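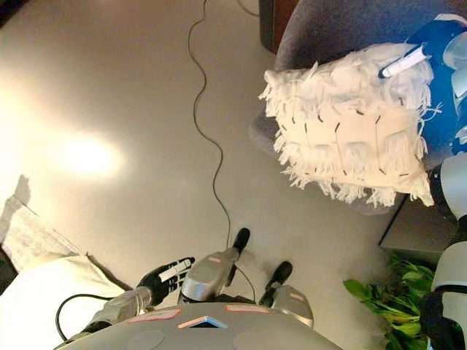
Prilley Chores

A set of household tidying runs recorded with a two-armed robot, with notes on how each run went. Maintained by Harsh Kandpal and Madhu Kaushik at Gusutent.

Last updated: 28th December

What is in it

1000 runs, each one a single attempt at a single chore in a furnished room. 900 are for training and tuning. The other 100 are held back for testing and should stay that way. Every run has head camera video, joint positions for both arms and hands, the written instruction, and a result label.

Chores covered

Picking small things up off chairs, beds and floors
Putting pens and markers in a cup
Folding a blanket in half, then in half again
Straightening a cushion on a seat
Moving a bottle from one surface to another
Crossing a room without dragging or stepping on a cable

Rooms are left much as people leave them. Blankets are on beds, pens are on cushions, plants are near walkways, and cables run where they run. Curtains stay open, so daytime runs can have bright patches of sun on the floor. The first version, recorded in September, used a bare room with a table in it, and policies trained on that version did badly anywhere else. It is no longer distributed.

Result labels

done: the chore was finished with no help
partly: some of it was finished, or it was finished badly
failed: no useful progress
stopped: the operator ended the run

Labels were given by Madhu from the video and checked by a second person. Where the two disagreed, the lower label was kept.

Can it do the chores yet

Some of them. Rigid objects on a hard surface are mostly fine. A marker on a shaggy cushion is much harder than the same marker on a desk, as the fingers catch the fringe and bring the cushion along. Blanket folding is the weakest chore in the set. Clear bottles are often missed in strong light.

Speed is a separate matter. Even a good run is slow next to a person, and we do not suggest reading "done" as "useful around the house."

Known problems

The robot's own arms and torso block part of the head camera view. We did not mask them.
Some 50 runs have a short gap in the left hand data. They are listed in gaps.txt.
Thin dark cables are not labeled in the video. Ellell, our annotation tool, kept losing them on pale floors.
200 of the training runs come from one room. Balance by room if that matters to you.

Getting started

Unpack the archive, then run the Kashyap loader on the top folder. It builds an index and reports missing files. Use the index instead of reading the folders by hand, as run numbers are not continuous.

Please report wrong labels with the run number and the time in the video.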